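Is there a rule about letting a robot arm plug things into a live power strip?

Asked by Rosalba Ferraro in Robots & Automation > Safety and good practice
3 answers

Hi everybody, first question here after a long time of just reading, so please be patient with me if it's in the wrong section.

I help run a small shared workshop and for the last few months we've had a group working with a pair of tabletop arms. They're the lightweight kind, the sort you can stop with a hand (I have, more than once). The group is lovely and very tidy and they've been teaching the arms everyday jobs – stacking cups, opening drawers, putting lids on jars. Starting in March they want to move on to plugs and outlets, and this is where I got a bit nervous, and I've been asked to write the page of house rules for it.

My trouble is that I can find plenty about guarding and speed limits and emergency stops, and plenty about household electricity, and almost nothing that puts the two together. The manual for our arms (they're Sirnine arms, if that matters) says not to use them near "energized conductors" and leaves it at that. Is a power strip an energized conductor? The outlets are covered in plastic, and we all stick plugs in them every day without a second thought. But I can imagine a fingertip with a screw in it going somewhere it shouldn't.

The setup would be a strip hung on the wall behind the table, one arm bringing the plug and the other one nearby to steady things.
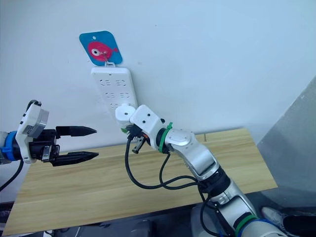 What I'd like to know is whether the strip has to be dead, or whether it's all right to have it live as long as somebody is watching. One of the group says the policy needs to "see" the little light come on at the other end or there's no way of telling if the plug went in properly. I can see his point, but I'd still like to be able to sleep at night. I'd also love to hear how other places handle the cables on the arms themselves, and where people stand. We have a rule that you stay behind the taped line while an arm is moving, and it gets followed beautifully on Wednesday when I'm there and I suspect less beautifully the rest of the week.

Thank you all in advance, and sorry for the length!

Answer 1 – accepted by the asker
Diệp Lâm

Hello Rosalba, and welcome. It's a good question and I'm glad you asked before writing the page. I looked after the robot benches at Mineo for a good while and we went round and round on this one, so let me tell you where we ended up, and you can take whatever suits your place.

First, the standards side. There are general ones for industrial robots and for robots that share space with people, and they'll all send you back to the same starting point, a risk assessment for the task you're really doing. You won't find a line that says "plugs, yes" or "plugs, no". So the manual's wording is the strictest thing you have, and I'd treat it as binding. Write to the maker if you want to know exactly what they mean by it. As for whether a strip counts, the plastic face doesn't, but the contacts behind the slots certainly do, and so do the blades of a plug that's halfway in. A person's hand knows not to wander there. An arm in the middle of learning knows no such thing.

Our rule became very short: the strip an arm works on is never connected to the mains. We cut the cord off, right at the body, so that it couldn't be plugged in by some helpful soul tidying up. I know that sounds wasteful, but an unplugged strip is one absent-minded moment from being a live one, and a strip with no cord is going to stay safe however tired you are. Put a label on it too, something like TRAINING ONLY – NO POWER, somewhere the visitors will see it. And make sure nothing real is plugged into it, and that the real outlets are well out of the arms' reach. Measure that with the arm fully stretched and holding the longest thing it's ever going to hold.

Now, your friend who wants the light to come on. He's right that you need some way to tell, and there's an easy one. Have whoever does your electronics wire the contacts inside the dead strip to a small 5 volt supply with a current limit, and run that to an indicator. The arm gets its signal, the light comes on, and if a metal fingertip bridges two contacts then the worst you get is a light behaving oddly. You'll want to use dummy plugs with it as well, with the cable ending in nothing, so that no one's phone charger gets borrowed for the afternoon and fed the wrong thing. We wrote up our version under the name Trình and it ran for 4000 insertions before we had to replace the face of the strip, which had got pretty chewed by then.

That brings me to wear, and I'd put it on your page because people forget it. A plug that's been pushed in crooked a few hundred times has bent blades, and the slots loosen. Look both over before every session and bin anything cracked. Please don't let a retired training plug or strip go back into ordinary use, ever. Ours went straight into a bin with a lid.

The hanging matters more than you'd think. If the strip swings, the arm pushes, the strip moves, the arm pushes harder, and sooner or later something gives. One hook at the top is fine for keeping a strip out of the way but I wouldn't rely on it for insertion work. Fix it top and bottom, or screw it to a board and clamp the board. Then set your force limit as low as will still seat the plug, and if it stalls, have it let go and back off instead of trying again from where it is.

Cables on the arms: tie them at each segment, leave enough slack at the joints for the full range, and then run the whole motion slowly by hand and watch for loops that hang low or catch on the other arm. With two arms close together I'd do that check with both of them, because a loop that's perfectly happy on its own can get hooked by a neighbor's finger. We re-did ours whenever the gripper was changed.

And the taped line. My honest experience is that people drift over it because they want to see. Give them a good spot to stand where they can see, with the stop button right there at hand, and most of the drifting goes away by itself. One person holds the stop and does nothing else while an arm is moving. They don't reset the plug or answer the phone. When the plug needs resetting, the arms are stopped first, then hands go in, and the person with the button says out loud when the hands are clear. It feels silly for the first day or so and then you don't notice you're doing it.

I hope that helps. Do post your page when it's written, I'd enjoy reading it.

Answer 2
zororen_bench

We just leave ours off at the wall and it's been fine. 11 months now and no trouble. A ground fault outlet would probably cover you anyway, so I wouldn't lose sleep.

Comment from Diệp Lâm:
Off at the wall is much better than on! I'd just gently say that a ground fault device looks for current leaking to ground. It won't necessarily do anything if a bit of metal goes across hot and neutral, and that's the very thing a gripper could do. So please keep it, but don't count on it for this.

Comment from zororen_bench:
fair enough, will cut the cord

Answer 3
Posted as guest

Adding one small thing to the long answer above, which I agree with nearly all of. Write down in your rules who is allowed to change the setup. At our place the arms were fine, the strip was dead, the line was on the floor, and then somebody swapped in a different strip over lunch and that one was live. Nothing happened, but we only found out when a lamp came on. Now there's a sheet on the wall and whoever changes anything signs it, and the next person checks the strip with a tester before the arms are switched on. It takes a minute.

Also wear real shoes. Dropped plugs land prongs up, I promise you.

Comment from Rosalba Ferraro (asker):
Oh, these are wonderful, thank you so much, all of you. I read Diệp's answer out to the group last night and the low voltage idea went down very well – he's already drawing it. We're going to cut the cord, fix the bottom of the strip, and do the sign-off sheet. I've written to the maker about the wording too and will add their reply if I get one. Does the tester need to be a particular kind, or will the little pen sort do?

Comment from Diệp Lâm:
The pens can miss things, so I'd get a plug-in one with lights, and try it in an outlet you know is live first so you can be sure the tester is working.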